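I keep a running page of workshop tips, mostly for my own sake, and this batch is all about the month our filing robot kept fumbling binders. If you share an office or a workshop with one of these machines (Porkby, ours is called, after the label on the crate it came in), maybe some of this saves you a dent in the carpet. Or in your foot!

Quick background. I look after Porkby at Mimside, where we do records and supplies for a few small firms. The job sounds like nothing: pick up a binder from the top of a low cabinet, put it on the shelf inside, do the next one. It did that happily with our old scuffed binders all winter. Then in the spring we got a delivery of new ones, still in their plastic, and the trouble began. The first one slid off the cabinet and landed corner down right next to Lorenz Trummer's shoe. He was very nice about it, nicer than I would have been.

## Take the shrink wrap seriously

I blamed the hand first. I cleaned it, I re-ran the calibration, I tightened things that were already tight. Then Borislav Vukčević came over, picked up a wrapped binder between two fingers and let it slip out again, just to make his point. The film is slick, and on top of that it moves a little over the cardboard, so the grip feels fine to the machine for a second and then goes.

What I do now:

- If the wrap can come off, take it off before the binder goes anywhere near the robot. Scissors along the spine, bin the plastic straight away. A loose scrap on the floor is a skating rink.
- If the wrap has to stay on (some clients want them sealed), slow the lift right down. I dropped our arm speed by a third and the slips got much rarer.
- Wipe the finger pads with a barely damp cloth, then let them dry. Don't use spray polish, ever. I did that once in December and spent the afternoon wiping it back off.
- Please don't wrap rubber bands around the fingers. I know, I know, it works in the kitchen on jar lids. Ours rolled up into the joint and I had to fish it out with tweezers.

## Mind the overhang

A thin, flat thing lying on a flat top is hard to pick up, for people too. You slide it toward you until it sticks out over the edge and then you get your thumb underneath. We have the robot's jobs set up along the same lines, with the binder sitting a bit proud of the front edge.

The catch is how far. Too little and the fingers just push it back. Too much and one bump sends it over, and a binder on its way down doesn't care whose toes are there. An angled binder is worse, because one corner does all the hanging out and the whole thing wants to pivot around it.

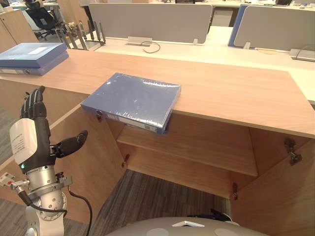 ## Doors: open all the way or shut

We had one really ugly stop, and it was a door that did it. It had drifted partly closed, the forearm came across and caught the edge, and the whole thing shuddered until the safety stop kicked in. No harm to the arm, but the screws in the hinge had to be redone with longer ones.

So, doors fully open before you start, and check that they stay there. If yours wander, a folded bit of cardboard under the bottom edge will hold them. Check the hinges while you're down there, too. Give the screws a quarter turn if they're loose, and if a screw just spins, pack the hole with a wooden matchstick and a dab of wood glue – old trick, still good.

## Look at the cable before every run

The same goes for anything that bends and has a wire on it. Run your hand along the cable with the power off. You're feeling for flat spots, nicks, and anywhere it has gone stiff. Then look at where it hangs when the arm is up, and where it goes when the arm comes down, and whether there's a door edge or a handle along that path.

I use soft hook-and-loop ties for this. Zip ties are fine until you pull one too tight, and then you've made the very pinch you were trying to avoid. A pack from Darkitz lasted me ages.

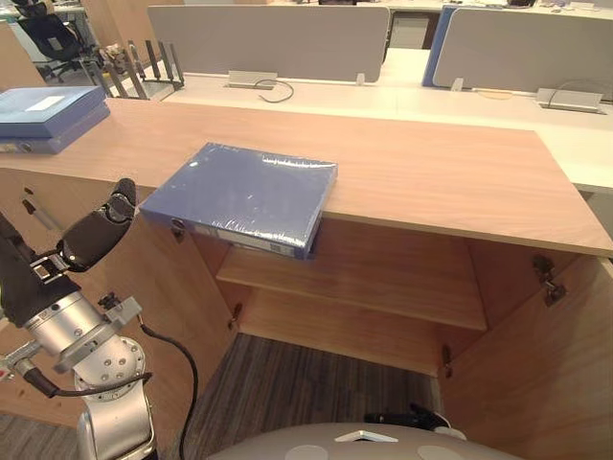
Anyway, back to the slips, because I should say what finally settled things down. I asked Stojanović, the shop that services the machine for us, and they told me to stop testing with good binders. Get a junk one, fill it with scrap paper until it weighs what the real ones weigh, and tape it shut. Ours comes to around 900 grams on the kitchen scale. I ran that one over and over at the new speed before I let the robot touch a client's things again.

And keep a drop log! Mine is a school notebook on a string. I wrote down 13 drops before I saw that nearly all of them were wrapped binders lying at an angle. I'd have sworn it was the battery.

Last bit, on the stop button. Know where it is without looking, keep your coffee off it, and never reach in to catch something that's falling. Let it fall. A new binder is cheap, and Lorenz now stands well back by the door with his arms folded whenever I start a run.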